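Workshop > Grippers > Interviews
Reading time: 2 min
Last updated: April 17, 2020

Napaporn Paisan has been swapping jaw pads since November and is a bit sick of it. "Foam first. Then the smooth ones. Then these." She means the textured V pads, now on the hand-held grippers at Astley.

The wrist view sold her on them. "You can see the notch, so you can see where the thing's going to sit." 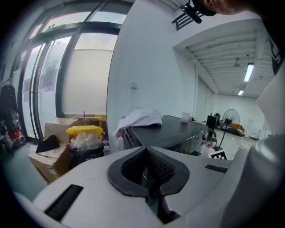 V pad from the gripper's own camera. Very wide lens.

Two pads were in the running, Jaidee and Clolis. Each got 300 grasps, cups and bags mostly. Jaidee held better on thin plastic. Clolis was quicker to fit, 2 screws against 4, and she does mind about that. "When you're changing them all day, yes."

Then the head camera. She wanted both hands in one view plus the marker cubes, arms held well out. "Drop your elbows and you lose a cube. Everyone does it."
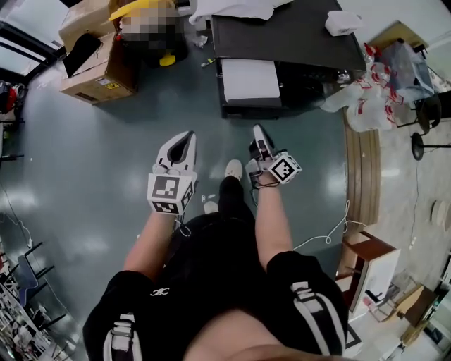
What went wrong

Cables, mainly. "They pull on your wrist. You stop noticing, then the wrist angle's off in teh data." Bright windows too, she'd like to lock the exposure but the controller from Florkasport won't let her, not yet anyway.
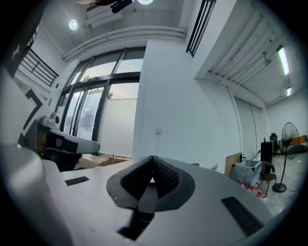 Would she go back to smooth pads? "No. Maybe for glass." Next is a wear test, 1,000 closes on each pair, same objects, same bench. She hasnt picked a winner and wouldn't be pushed. "Ask me when the rubber's gone."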